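Chapter 4
Packing the Groceries: What I Learned at an Open Day

Before we get to any math, I want to tell you about a butter box.

Last November I took my intro class to the open day at Kustano, a company that writes control software for two-armed robots. I'd been promising them a field trip all term, and I think most of them came for the free lunch (which was very good, by the way, and I had seconds). We got visitor badges, we got a short talk about not leaning on things, and then Chaltu Derese took us upstairs to a room with a big screen and a lot of folding chairs.

A few faces fell at that point. They had come to see metal! But Chaltu told us the team does most of its work in simulation first, and the job they were working on that week was one everybody in the room had done by hand: take groceries off a table and put them in a crate. That's the whole task. My student Abenezer Seyoum leaned over and whispered that his little brother could do it, and I whispered back that his little brother had a twenty-year head start on the software if you count his ancestors. He didn't laugh. I still think it was a decent joke.

So we watched. And then somebody asked to see it again slower, and Chaltu slowed it way down, and that's when the room got quiet and people started scooting their chairs forward.

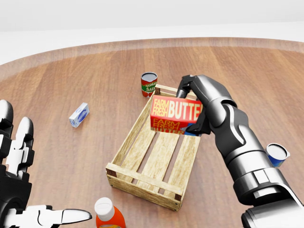

The first question came from Bezawit Tamiru, who sits in the back and hardly ever talks in class. She wanted to know how the arm decides when to let go. Great question! Letting go sounds like the easy part, but think about what has to be settled before the fingers open. Where is the bottom of the box? How far is it from there to the slats? Is the end of the crate in the way? If you open too high, the box drops and maybe tips over. If you open too low, well, you've already pushed it into the wood.

Chaltu put it this way: every object on the table is a position and an orientation, and so is the crate, and so is each hand. A butter box standing up and a butter box lying on its side are the same box with different numbers attached. The robot has to carry those numbers from one point of view to another, over and over, the whole time it's moving. Where is the box as seen from the hand? Where is the hand as seen from the table? Where is the table as seen from the robot's own shoulder?

That, my friends, is this chapter. We call those points of view coordinate frames, and moving between them is called a transformation. You'll meet the 2-D version first, because you can do it on graph paper, and then we'll add the third dimension once you're feeling brave.

One more thing from that day. I asked how many practice runs they do before they trust a new grasp, and Chaltu said 1000, with the items moved to new places each time. Out of the latest batch, 115 had gone wrong in some way, and she was happy to talk about those! She had a whole folder of them. My class would have stayed all afternoon, but the bus was waiting and Teodoro Soler had a trumpet lesson.

Before you read Section 4.1, go get a cereal box, a tray and a sheet of graph paper. Put the tray on the paper, put the box next to it, and write down where one corner of the box is, measured from the corner of the paper. Then measured from the corner of the tray. Then turn the tray a little and do it all again. Keep your numbers, we'll need them on the next page.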